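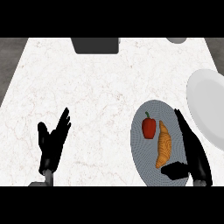
Shared kitchen and dining room, second floor, Ciltgate building
Walk-through checklist with comments

Checked by: Kumudini Saha
Went along: Osaze Chukwu (building side)
Month: January
Copy to: Amparo Tejada, Keegan Stubbs

Marked OK, FIX or DOUBT. DOUBT means I was told it was fine and I was not convinced.

1. Exits and walkways

1.1 Main door opens fully and latches — OK

1.2 Back stair door opens from inside without a key — OK. Tried it four times. Last year's sheet has this ticked by someone who wrote the wrong floor number at the top, so I am ignoring last year's sheet.

1.3 Walkways clear — DOUBT. Clear when we got there. There were fresh scuffs on the baseboard by the back door at the height of a stacked chair. Osaze says the chairs are never stored there. I would like to see it on a day when no one knows I am coming.

1.4 Exit sign lit — FIX. Lit on one side only. The unlit side faces the people who would need it.

2. Fire items

2.1 Extinguisher on bracket, pin in, gauge in the green — OK

2.2 Service tag current — DOUBT. The tag is signed, but the month could be a 1 or a 7. Please get the invoice from Veltbridge.

2.3 Fire blanket — OK. Still in its pouch, pull tabs hanging free.

2.4 Smoke alarm tested — OK. Loud enough to bring Keegan out of his office.

2.5 Range hood filter — FIX. The log says it was cleaned in December. My paper towel came away brown and sticky from one corner to the other. Either the log is wrong or somebody in this building fries a great deal more than they admit to.

3. Electrical

3.1 Outlets by the sink have test buttons that trip and reset — FIX. Left one trips. Right one clicks and stays live. Tape it off today, do not wait for the electrician.

3.2 Cords in good shape — OK, except the kettle, which has a flat spot near the plug. Replace it.

3.3 No power strips plugged into power strips — FIX. Two under the window. I have written this one up before.

3.4 Panel door clear and labeled — DOUBT. Labeled, yes. Breaker 13 says "misc." That is not a label.

4. Floor and surfaces

4.1 Floor free of trip edges — OK

4.2 Floor not slippery when wet — DOUBT. The finish was sold to us as slip resistant, and the Trereck leaflet has a nice drawing of a shoe on it. I poured a cup of water down and walked across in ordinary flat soles and did not care for it. Put mats at the sink until someone shows me a test result.

4.3 Tables steady, no sharp edges — OK. Leaned on every corner.

4.4 Countertop seal at the wall — FIX. Gap behind the faucet, long enough to take my thumbnail for most of its length. Caulk it.

4.5 Stains versus damage — note for whoever does this next. On veined white tops, wipe a mark first and then feel it with a fingertip before you write it up. Þórarinn Egilsson once reported a crack that was part of the pattern, and we paid for a visit.

5. Water and cold storage

5.1 Hot tap temperature — DOUBT. The sticker says 50 C at the heater. The tap took so long to warm up that I gave up on it. Re-check with a proper thermometer and write down how long it ran.

5.2 Fridge thermometer present and reading in range — OK. There are two of them and they disagree by three degrees. Both readings are in range, so I passed it, but throw one out.

5.3 Food labeled with name — FIX. You know who you are.

5.4 Drain runs clear — OK

6. Storage and cleaning supplies

6.1 Chemicals in original bottles — FIX. One spray bottle with "Etim?" written on it in marker. The question mark worries me more than the contents. Dispose of it.

6.2 Top shelf load — DOUBT. Shelf is rated up to 300 pounds according to the box it came in. The box does not mention what wall it was tested on, and ours is drywall. Move the flour and canned goods down.

6.3 First aid kit — FIX. No burn dressings, in a kitchen. Plenty of tiny bandages.

Cost

Keegan's quote for the outlet, the exit sign and the caulking is $849. I think the caulking line is high and would like to see it split out. The outlet should not be held up over that.

Re-check

1.4, 2.5, 3.1 and 3.3 will be looked at again in person. Photos by email won't do for 2.5. Amparo, please leave the old sheets in the binder even where they are wrong.

K. Saha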